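Jewellery sorting at Plonevell

Jewellery sorting at Plonevell is the long-running handling operation of the costume jewellery firm Brolmont, and one of the better documented cases of a small workplace taking on automated handling a little at a time. Plonevell deals in bracelets, bangles and beaded pieces, which arrive mixed and have to be separated, looked over and laid out before packing. For most of its history this was done entirely by hand.

The change began one February, when the sorting lead, Siiri Navickas, agreed to let 14 of the staff spend part of each shift working with hand-held grippers in place of their fingers. The movements gathered in this way were used to teach the sorting arms later fitted at the firm's other site, in Jultham. Part of the work was done at the benches and part of it at home, an arrangement that suited parents and those with a long bus ride, and which proved popular enough to be kept on. 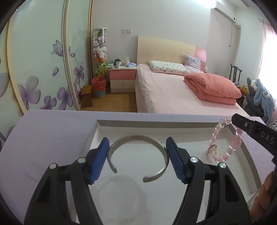 Stiff pieces and loose pieces ask for quite different habits. A metal cuff keeps its shape and can be held from both sides, while a string of beads swings and settles as it pleases, and sorters who had done the job for years found that they had to slow down and think about what their hands had always known. Quyên Diệp, who trained newcomers in the method, wrote a small handbook on the subject, fondly remembered at the firm for its patience and for its very long chapter on clasps.

The Jultham arms now deal with trays of 400 pieces, chiefly cuffs and plain bangles. Beaded and charmed bracelets still go to people, as do repairs and anything tangled. No sorting posts were closed, though the evening shift was ended and its members moved to daytime hours, a welcome change for some and a sore point for others, who had liked the quiet and the extra pay.

Sorters have spoken of less aching in the fingers and rather less conversation, the benches being further apart than they used to be. A shared tea break at 2 was brought in partly to make up for this. The Čierny workshop, which makes clasps for the firm, has asked to take up the same method.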